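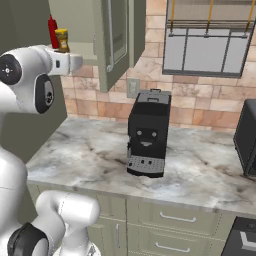

Soltance is recruiting households for a study of temperature and humidity in home food storage. Sensors will be placed wherever participants keep shelf-stable goods such as preserves, oils, dried legumes, flour and spices. Storage is divided into two classes, closed and open. An upper cabinet that is open, such as the one shown at the top of this page, is recorded as open storage, and each of its shelves is logged separately. Homes with either class, or both, are eligible.

3 min read

Search Soltance

Background

Date labels on jars and dry goods generally assume a cool, dry cupboard. Kitchens vary a good deal from that assumption. Shelves above a range or beside a dishwasher vent can be warmer than the rest of the room for several hours a day, and humidity near a kettle may rise and fall many times between morning and evening. The Jovley Home Storage Study will record these conditions in occupied homes over autumn and winter. The data will be used to revise our storage guidance, including the advice on where to keep opened jars that do not need to be refrigerated.

What participants do

Participation lasts 17 weeks and begins in September. A field technician installs the sensors on the first visit, checks them midway through the study, and removes them at the end. Visits are booked between 9 a.m. and 7 p.m. and take less than an hour.

Each sensor is about the size of a matchbox and is held in place with removable putty. No drilling is required. The sensors do not record sound or images and do not connect to home wireless networks. Data are stored on the device and copied by the technician.

Between visits, participants keep a short log. Entries are required when:

- a sensor is moved, dropped or splashed
- the contents of a monitored shelf are rearranged
- a portable heater, fan or dehumidifier is used in the kitchen
- the household is away overnight

The log may be kept on paper or by text message. Please continue to cook, clean and store food in the usual way. Changing your habits to suit the study reduces the value of the readings.

Reference jars

Participants also receive a set of sealed reference jars at the first visit. One is stored on a monitored shelf, one on the counter and one in the refrigerator. The contents are for measurement only and must not be eaten. The lids carry a tamper band, and a jar with a broken band is withdrawn from the analysis. 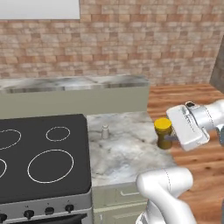

The counter position should be away from direct sunlight and at least a hand's width from any appliance that gives off heat. If the jar has to be moved to make working space, return it to the same spot afterwards. The technician will mark the spot with low-tack tape.

Who can apply

We are seeking roughly 50 households in the Drandidden and Lumanlan areas. To be eligible, you must:

- be 18 or older and live at the address full time
- have a kitchen that is used to prepare a meal on most days
- expect to stay at the same address until the end of the study
- have no kitchen renovation planned during that period
- be able to read and complete the log in English or French

Renters may apply. Written permission from a landlord is not normally needed, but check your lease if you are unsure. Only one application will be accepted per household. Employees of Soltance and members of their households are not eligible.

Payment

Each household that completes the study receives $200, paid by e-transfer after the sensors are collected. Households that withdraw early are paid in proportion to the number of full weeks completed. There is no penalty for lost or damaged sensors where the loss is reported in the log.

Privacy

Addresses are held separately from the readings and deleted when payment has been made. Published results will be grouped by dwelling type and storage class, and individual homes will not be identified. Participants may ask for a copy of their own readings in spreadsheet form.

How to apply

Complete the screening form on the Jovley study page. It asks for your dwelling type, main heating source, type of range and the location of your food storage. Applications close at 5 p.m. on the last business day of July. Selected households will be contacted in August to book a first visit. Other eligible applicants will be placed on a reserve list until installation is finished.

Filed under: Take part in research, Food storage, Paid studies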